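Gradby Hall kitchen and supper room – hire-season walk-through, with comments

Form revised after the December round. Tick, cross or write "see comment" in the box. If you write "see comment", please then write a comment. Last year's sheet had four of them pointing at blank paper.

Allow an hour and a half, more if you intend to get the grease filters down and back up again without swearing. Bring a torch, the thermometer, a damp cloth and the big key ring. The key for the gas cage is the one with no label, as it was the only one left without a label and everyone now knows it.

1. OUTSIDE AND ENTRY

1.1 Path from car park clear, no lifted pavers.
Cross. The paver by the downpipe is up again. It has been put back down by two different people using two different methods and the tree root has beaten both. Marked with yellow paint for now. Get a price from Howlader, who did the ramp.

1.2 Ramp handrail firm, both sides.
Tick. Leaned on it with full weight, and the weight is not what it was in the first year of this form.

1.3 Outside light works on the sensor.
See comment. It works. It also works for possums, moths and the number 36 bus. Turn the sensitivity down when somebody has the tall ladder out for another job.

1.4 Front doors open outward without a key from inside.
Tick. The left leaf sticks in humid weather and needs a hip. A door you have to hip is a door that will be in a report one day, so it is going on the repair list with a star beside it.

1.5 Mat flat, no curled corners.
Cross. Curled. Replaced on the day with the spare from the shed, which has a picture of a pheasant on it. It lies flat and that is all we ask.

2. EXITS AND FIRE

2.1 Exit signs lit, both ends.
Tick. Test button pressed and held. The rear one comes on a second or so later than the front one, as though it had to be told.

2.2 Rear exit clear to a full door's width.
Cross, then tick. Fourteen stacking chairs were in front of it. They had a sign on them saying DO NOT STACK CHAIRS HERE, which had been taken off the wall to make room for the chairs. Chairs moved, sign back on wall with longer screws.

2.3 Extinguishers in place, gauge in the green, tag in date.
Kitchen: tick. Supper room: tick. Stage: on the floor behind the piano. It goes on the bracket. The bracket is behind the curtain and has been since the curtain was put up.

2.4 Fire blanket in its pouch, tabs hanging down, reachable without leaning over the cooktop.
Tick, tick, cross. You would have to lean across two burners to get at it, which rather defeats the point of owning one. Shift it to the wall beside the servery hatch. Two plugs and two screws.

2.5 Evacuation plan on wall, matches building.
Cross. It shows the old toilets. Anyone following it in smoke would arrive at a broom cupboard.

2.6 Smoke alarm tested.
Tick. Loud. Warn the yoga group next time.

3. GAS AND COOKING

3.1 Gas cage locked, no leaves or rubbish inside.
Tick. One tennis ball removed.

3.2 Hose to stove sound, no cracking, soapy water test at the joints.
Tick. No bubbles. If you do get bubbles, turn it off at the bottle, open the doors and ring the gasfitter. Do not do the test a second time to be sure.

3.3 All burners light and the flame failure cuts out.
See comment. Front left takes three goes. The other three behave. Somell came and cleaned the jet in autumn and it was perfect for as long as the van was in the car park. Booked again for Thursday.

3.4 Oven holds temperature.
Cross. Set to 180, thermometer said well over 200 at the back and a good deal less at the front. Regular hirers know to turn the tray. New hirers learn by way of the scones. A note is now taped at eye level on the oven surround, and it says "turn the tray" in letters you could read from the stage.

3.5 Rangehood filters clean.
Cross. Soaked overnight and refitted. The one on the right goes in upside down very easily and will then drop on someone. Arrow points UP.

3.6 Stove moved out and floor behind it cleaned.
Tick. We won't discuss it.

4. FRIDGES, WATER AND FOOD SURFACES

4.1 Fridge at 5 degrees or under.
Tick, after throwing out what was blocking the vent. Food left by hirers goes in the bin on the day of inspection. This includes food with a name on it, food with a polite name on it, and the half pavlova.

4.2 Freezer at minus 15 or lower, no frost over the seals.
See comment. Temperature good, frost a disgrace. Defrost before the fair.

4.3 Hot water reaches the handwash basin.
Tick. It takes a long while. Soap and paper towel both present, and the paper towel was even in the dispenser.

4.4 Bench tops smooth, joins sealed.
Cross. The join beside the sink has opened up enough to take the edge of a butter knife, and had evidently taken a good deal else. Scraped, bleached and left to dry. Needs resealing with proper food-area sealant, and not whatever was used last time, which went brown.

4.5 Chopping boards sound.
Three thrown out for deep scoring. The green one is nearly new, probably because everybody thinks the green one is for something else.

4.6 Crockery: no chips, cracks or crazing. Check every plate that leaves the cupboard, front and back.
See comment. The cupboard is now down to a mixture of the thick round ones from the old tea rooms, the glass ones nobody likes, and some squares. Run a finger along every rim. On a square plate do the corners twice, as they are what hits the tap. Anything chipped goes in the hard rubbish box wrapped in newspaper. It does not go back in "for the kids".

4.7 Nothing on a plate that isn't food.
This was added after keys, a dog lead and a set of false nails were found on plates in the cupboard during a single visit. Toys count. If it has been on a plate, the plate is washed before it is stacked.

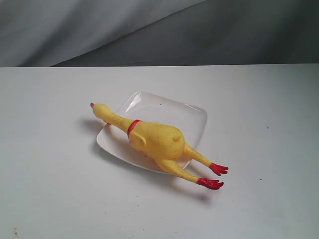
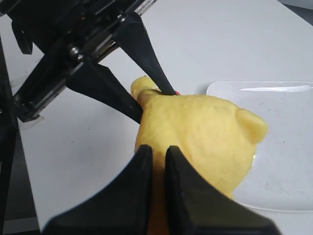

4.8 Tea towels clean and dry, spare set in drawer.
Tick. Somebody has been taking them home and washing them. We don't know who, and we would like them to carry on.

4.9 Urn: cord sound, lid fits, tap doesn't drip, test tag in date.
Tick on three. The tap drips. It has a mug under it which has become part of the urn. New washer on order from Todov, where the man on the counter looked at the old one for some time and then went out the back to show it to someone.

5. ELECTRICAL

5.1 Every appliance lead tagged and in date.
Cross. Ten leads checked. The toaster's tag expired two years back, and the extension lead under the stage has no tag and a knot in it. Both taken out of use. The toaster has been put somewhere you will not find it.

5.2 Safety switch trips on test.
Tick. Remember that it also trips the clock. The hall clock has been reset by the phone and is right for the first time in a while, which may confuse people.

5.3 No power board plugged into another power board.
Tick! Three years running this one has been a cross. Whoever took down the fairy lights, thank you.

5.4 Switchboard cupboard clear.
See comment. A box of old raffle books was leaning against it. The cupboard is not a shelf, and the top of the cupboard is not a shelf either, however much it looks like one.

6. SUPPER ROOM AND STORE

6.1 Trestle legs lock.
Cross on two. Red tape round the legs, turned to face the wall. Do not use them for the urn. Do not use them for the cake stall and hope.

6.2 Chairs: sit test.
Tick, after an unpleasant moment with one of the vinyl ones. Removed.

6.3 Floor dry and even, no loose lino.
See comment. The edge by the store door is lifting. Glued and weighted with hymn books overnight. Down so far.

6.4 Store shelves: heavy things low, light things high.
Cross. The slow cooker was on the top shelf on top of the paper plates. Swapped over.

6.5 First aid kit complete.
Cross. Plenty of triangular bandages, as ever. No bandaids at all. Bought two boxes, one for the kit and one for the drawer where people take them from.

6.6 Signs of mice.
See comment. Some, behind the bread bin. Traps set along the skirting and steel wool pushed in the gap round the pipe. Hirers with small children are to be told before they arrive, and the traps lifted for the playgroup.

7. MONEY AND CARRIED OVER

Around $4000 is left in the repairs line until the new year. In order of what should get it: the door, the paver, the bench join, the oven. The oven will probably go first, on account of the scones.

Carried over to next round: 1.1, 1.4, 2.4, 2.5, 3.4, 4.4, 6.1.

Keys back on the hook in the office. The hook, please, and not the piano.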